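Research > Manipulation > Simulation Studies > Questions and Answers

Questions About the Golport Simulated Countertop Study

Reading time: 4 minutes

This page answers the questions most often sent to the Letier Laboratory about the Golport study, in which control policies for a robot arm are tested in a simulated kitchen. It was last revised on 24th March.

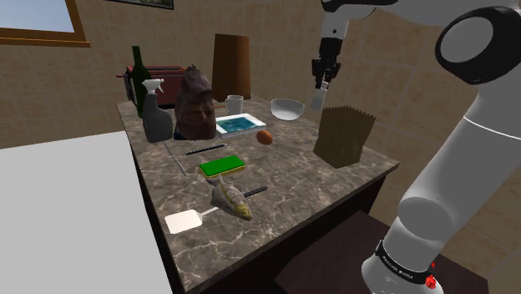 It is intended for readers who have seen the summary of results and wish to know how the tests were carried out. Readers looking for installation help should consult the software guide.

What question did the study set out to answer?

The study asked whether a policy's performance on a crowded simulated counter can be used to predict its performance on a physical one. Testing on hardware is slow, and small differences between policies often require many trials to detect. A simulated test that ranks policies in the same order would allow weaker candidates to be set aside early.

How is a test layout produced?

Layouts are generated by a program called Grirkov. It draws objects from a library of 236 models, places them on the counter, and lets them settle under simulated gravity before the trial begins. Objects may rest against or on top of one another. Layouts in which the target cannot be reached by the arm are discarded and drawn again.

Why are unrelated objects placed on the same counter?

The library mixes kitchen items with things that would seldom be found beside them, such as a sculpted bust. Policies trained on tidy layouts tend to rely on the company an object keeps. If a sponge is always next to a sink, a policy may learn to look for the sink. Mixed layouts make this habit easier to detect.

What counts as a success?

Each trial has a written instruction naming one object and one goal. A trial succeeds if the goal is met within the time limit and no other object has been knocked off the counter. Moving a neighboring object is permitted. Partial credit is recorded but is not included in the main score.

How many trials were run?

Six policies were compared on 122 layouts each. Every policy received the same layouts and the same instructions. The physical trials used a smaller set of layouts, chosen before any simulated scores were known.

Did the simulated scores match the physical ones?

The order of the policies was the same in both settings, with one exception: the two policies in the middle of the table changed places. The scores themselves did not match. Simulated success rates were higher for every policy, and the gap was widest for thin items lying flat, such as pens. We therefore advise using the simulated score to compare policies and not as an estimate of success on hardware.

What are the known limits of the method?

Soft and folding materials are treated as rigid bodies. A paper bag in the simulator keeps its shape when pressed – a real one would not. Clear and translucent objects are also rendered more simply than they appear to a physical camera. Lighting varies between layouts but stays fixed during a trial.

How does this relate to the Yeoh benchmark?

Yeoh measures single grasps on an otherwise clear surface. The Golport study measures complete tasks in clutter. The two share a file format for object models, but their scores should not be compared directly.

May outside groups submit a policy?

Yes. Submissions are accepted from universities and companies alike. A submission must include the policy, a short description of the training data, and a statement of whether any Grirkov layouts were used in training – policies trained on the test layouts are listed separately. The next submission period opens in July.

Will the test layouts be released?

The layout generator and the object library are available on request under a research license. The test layouts will remain private until the next set has been prepared. A small practice set is provided with the generator so that groups can check their setup before submitting.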